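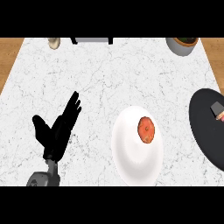
List: hadgu-builders
Date: June 23, 2021
Subject: Re: hand closes early in sim, fine on the bench

On the bench-builds thread, another Hadgu builder wrote:

> I have the kitchen counter world from the Grerstead shop repo loaded
> and the five-finger hand mounted. The reach toward the plate is good.
> When I command the grasp, the thumb gets to its limit well before the
> fingers and pushes the slice away. The real hand at home does not do
> this with the same command file. Is the thumb joint wrong in the
> model, or is it my gains?

Probably the model. The May version of the hand file gives all the joints the same damping, and the thumb has less mass to move, so it arrives first. On the real hand the tendon friction hides this.

Three things to check, in this order.

Start from the fully open pose, fingers spread and thumb out to the side, and log joint positions at 200 Hz. If the thumb reaches its stop before the fingers are halfway, raise thumb damping only. I ended up at 3 times the stock value.

Next, look at the contact settings on the slice. It is a thin round body lying on a plate with a raised rim, and the default collision shape is a box. The corners stick out past the visible edge, so the thumb touches something before it looks like it should. Swap in a short cylinder.

Last, the plate. If its friction is left at default it slides on the marble as soon as the hand presses down. Fix it to the counter while you tune the hand, then free it again.

With those changes I ran nearly 1303 grasps overnight on the shop machine and the early thumb contact was gone in 98 percent of them. The rest were bad approach angles – a wrist problem, separate thread.

I would not touch the gains yet. They are shared with the Flodeo driver, and if you change them in sim the command files stop matching the hardware.

Patch is in the Colora branch, hand file only. The counter world is unchanged. Please post your joint log if the thumb still leads.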